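Letter backdrop

A letter backdrop is a hanging cloth to which large cut-out letters are attached to spell a name or short message. It is used at school events, trade displays and parties, usually behind a table.

Construction

The cloth is most often black or another dark color, so that pale and bright letters stand out. It may be hung from a rod, a cord or a row of binder clips along the top edge. Letters are cut from card, felt or foam, and many makers leave a thin white border around each one. In a two-line layout, the more important word is commonly set larger.

History

Cloth signs with sewn lettering were recorded in the market town of Hekidham in 1707. The later practice of removable letters is associated with the supplier Plonis, whose first catalog listed 32 letter shapes in 8 colors.

Care

Folded cloth keeps its creases, and manuals advise storing it on a roll. Letters are kept flat between sheets of paper.
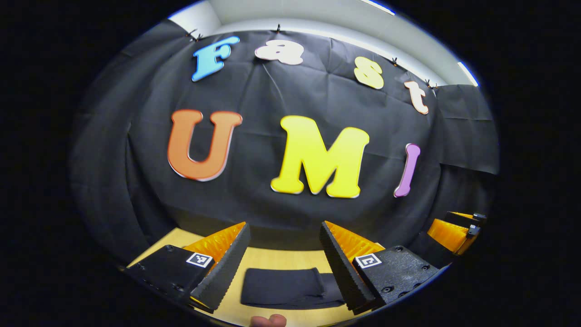
Brisa Alvarado: The section on care should mention steaming. A cloth steamed from the back on the day before an event hangs much flatter, and felt letters can stay on.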